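The Iderlow Place Card Kit, Reviewed by Someone With Terrible Handwriting

I have been to enough weddings to know that place cards are where good intentions go to die. Mine certainly did. When my cousin Carmela Escobar got engaged in March and asked whether I would "do the names," I said yes before remembering that my handwriting has been compared, by a pharmacist, to something a pharmacist would write.

So I bought the Iderlow Place Card Kit, the big one. It comes in a flat gray box with a ribbon handle that you will want to carry around the house for a minute, and then the ribbon will come off. Inside are 1,000 blank tent cards, a pen holder with 6 nibs, a bottle of black ink, a bottle of gold ink, a light pad for tracing, and a booklet of alphabets. A thousand cards sounded absurd for a guest list of that size. I now consider it the minimum.

First, the good news. The cards are lovely. They're thick and soft and they stand up by themselves, unlike the ones I used at my own wedding, which lay down during the salad and stayed there. The score line down the middle is crisp enough that you can fold a whole stack while watching television. The paper takes ink without feathering as long as you let your hand move. If you stop to think in the middle of a letter, you get a blot. I think a lot, apparently.

The nibs are a mixed bag. Two of them are very good, two are fine, one seems to be for lettering on the side of a barn, and one scratched so badly that my dog left the room. The booklet suggests you "explore each nib's personality." I explored them. I would invite the first two to a wedding.

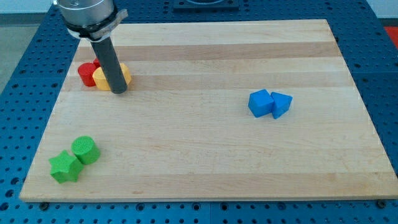 Maple strip board, pale and honey tones.

Now the light pad, which is the reason to spend the extra money. You print your names in whatever font you like, put the sheet on the pad, put the card over it, and trace. It feels like cheating and I recommend it completely. The light is bright enough to get through the thick card, though only with the lamp off, so I spent several evenings lettering in the dark like a monk with a grudge. The cord is short. Plan to sit wherever your outlet is.

The gold ink deserves its own paragraph and possibly its own lawyer. Shaken well, it's gorgeous for a card or two, and then it settles and you are writing in weak tea. Shake it again and it comes back. You will do this all night. I did Carmela's head table in gold and everybody else in black, and I told her it was a design decision. She thought it looked very elegant. I'd also keep gold away from anything you wear, sit on or eat from.

For comparison I borrowed the smaller Pleslow set from my friend Bronwyn Sheehan, who used it for her sister's shower. It has markers where the Iderlow has nibs, and if you have a small party and no patience, I'd go that way. The lines are thinner and a bit flat, but you can finish a table's worth before your coffee gets cold. The cards are flimsy, though, and an open window will take out a whole row of aunts. Bronwyn weighted hers down with pebbles. Very charming until the kids found them.

Rivas also sells a kit with a stencil. I looked at it in the store, saw that the stencil had no capital Q, and put it back. We have a Quentin.

A few complaints about the Iderlow before I hand out stars. The booklet has nine alphabets, and in seven of them the lowercase "r" looks like a "v," so that my uncle Harry was very nearly seated as "Havvy." The ink bottles have narrow necks and wide ambitions – put them in a mug before you open them. And the drying time on the box is a fairy tale. It says minutes. I stacked mine after an hour and a good part of table four is now permanently also table five.

I'd also have liked a few blank escort envelopes to match. You can order them separately, but the cream is a different cream, and once you've seen it you can't stop seeing it.

Would I buy it again? For a big wedding with a long guest list and a relative who already said yes, I would. It costs less than hiring a calligrapher, even counting the tablecloth. For a dinner at home, get the markers.

Four stars out of five. Carmela's cards went to the reception hall in Tillham in two shoeboxes, every name spelled right, including Harry's. I have several hundred left over, if anyone is getting married.

Posted September 13, 2019 | Contact | Copyright 2019, all rights reserved | Back to top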